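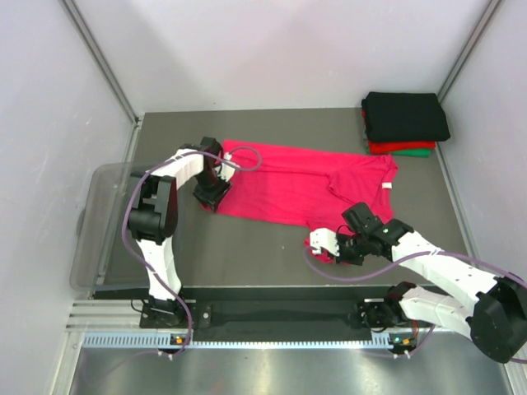 27 Sep 2019

Home late, hoarse, and much too wound up to sleep, so I'm writing this at the kitchen counter with my shoes still on. Mivutthorpe 22, Urnevmont 11! I keep saying it out loud. Seven years since we beat them, and the last one was so ugly (rain, a muffed punt, a kicker who could barely see the posts) that I never really felt it counted.

Tonight counted. Virk Field was packed by the time I got up the hill, and the student section had already started the stomping thing they do, which you feel in your teeth if you sit low. I sat low. I had the end spot on the bench near the thirty, next to a man who kept his own play chart in pencil and let me look at it between series, bless him.

First quarter was nothing much. We punted, they punted, we fumbled on a handoff that was never really handed off, and their kid scooped it up and was gone. They went for two and got it and I thought, well, there it is, another one. Then our line woke up. I don't know what Coach told them but they started coming off the ball like they'd been shot out of something, and our tailback, who is a junior and looks like he should be carrying a trombone, ran for 189 yards. One hundred and eighty-nine! Most of it straight up the middle too, with people hanging off him.

The run I want to remember is the one right before the half. Third and long, everybody in the place expecting a pass, and they ran the draw. He stopped dead behind the guard — completely stopped, I thought he'd lost the ball — and then he slid out the left side and there was just grass. The pencil man stood up and dropped his chart under the bleachers and didn't even look for it until halftime.

We missed the extra point after that one. Then in the third we scored again and went for two, up by four, and I was yelling no, kick it, kick it, take the point. They threw the fade to the back corner and he came down with one foot in. Good call by the official, I'd say that even if it had gone against us (I might not).

So it was 14 to 8 going into the fourth, and Urnevmont got a field goal out of a drive that ate half the quarter. 14 to 11. I couldn't watch the next kickoff. I watched the band instead. The tubas looked as sick as I felt. 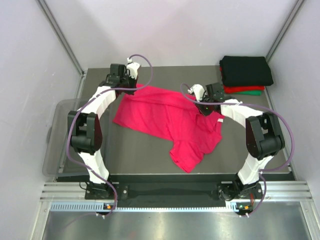
Ye-rin So says going for two was the right call all along and I should stop fretting about it, that if you've got a receiver who can win that corner every time you throw it there every time, and that a five-point lead wouldn't have done a thing for us that the six didn't do better. We argued about it all the way down the hill. She's probably right. I still would have kicked. I get nervous with extra points lying on the ground like that!

Anyway, the last touchdown. Their safety had been creeping up all night to help on the run, and we finally made them pay for it. Play fake, everybody bit, me included, and our tight end was so open he had to wait for the ball. You could hear the whole place take a breath. He caught it against his chest with both arms, like a bag of groceries, and fell in. Two again, of course, and this time they ran it in behind the left tackle and I didn't say one word against it.

After that it was just hugging strangers. The team went over and sang in front of the band, badly, and the seniors stayed out on the grass until somebody started turning off the lights.

Zakisik next, away, and they throw the ball all over the place, so our corners had better get some rest. It's a long drive and I said in August I wouldn't do the away games this year. I'm going. I already asked if there's a seat in the car.

Must wash the scarf and find my other glove before then. Throat lozenges too, the honey kind.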